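I've finally come around on soaking beans, and I have my friend Kumiko Maruyama to thank. For years I dumped dry chickpeas straight into the pot and let them go until they gave in. Then she brought over a stew so creamy I had thirds!

Her method is dead simple. Big bowl, plenty of cold water, a spoonful of salt, 16 hours on the counter if the kitchen is cool (mine is freezing until May). Salt in the soaking water! I grew up hearing it made the skins tough, and I believed it all the way to last week.
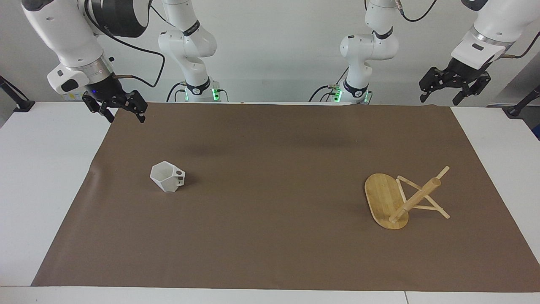
The skins came out so tender I kept eating them off the spoon -- no sauce, no oil, nothing. I drained them, covered them with fresh water, threw in 2 bay leaves and half an onion, and they were done before I'd finished the salad.

Next up are the big white limas from Apaza, the little grocery by my bus stop. Kumiko says those want a longer soak and a much gentler simmer. I already have the bowl out.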